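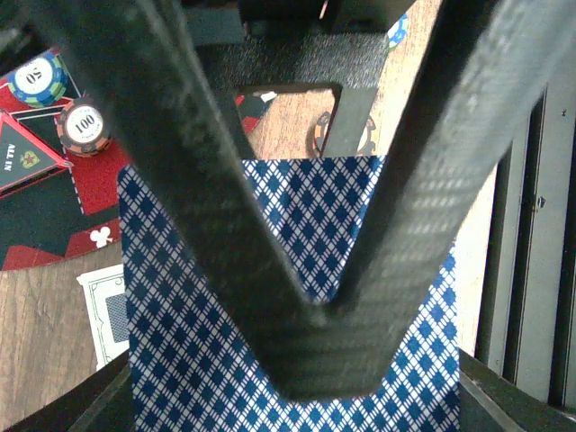
# clondik-seasons

Match results for the Pudico five-a-side league, now with 3,694 games in one tidy CSV! It took three winters of typing up old score sheets and I've loved every minute.

## What's in it

- `matches.csv`: one row per game, with teams, goals and kick-off time
- `clubs.csv`: 187 clubs, including the ones that folded

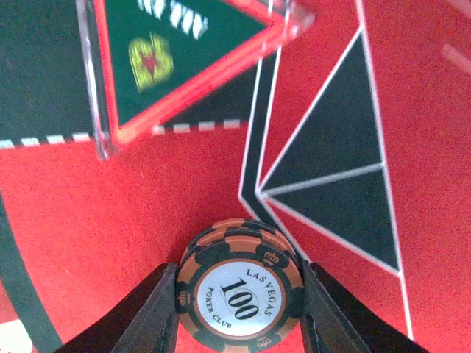 *Poker chips, black and orange-brown*

## Known gaps

Cuautle changed its name to Lomasia halfway through season 21. Both names share a `club_id`, so join on that and you'll get the whole glorious run, cup final and all. Walkovers are stored as 3-0.

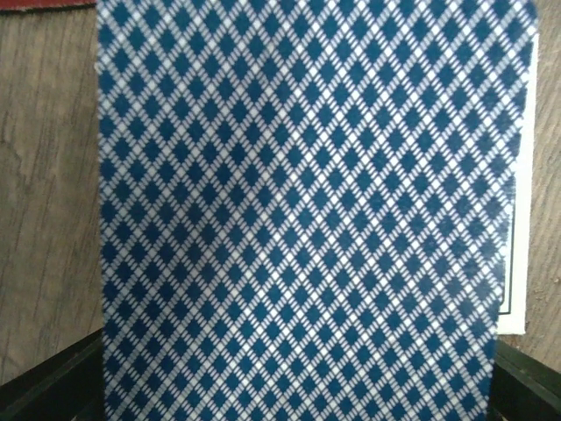

Lomasia's keeper wrote in to say that two of the July friendlies have home and away swapped. Fixed in the next release, and more corrections are very welcome!

## Licence

CC BY 4.0. Go and make some league tables!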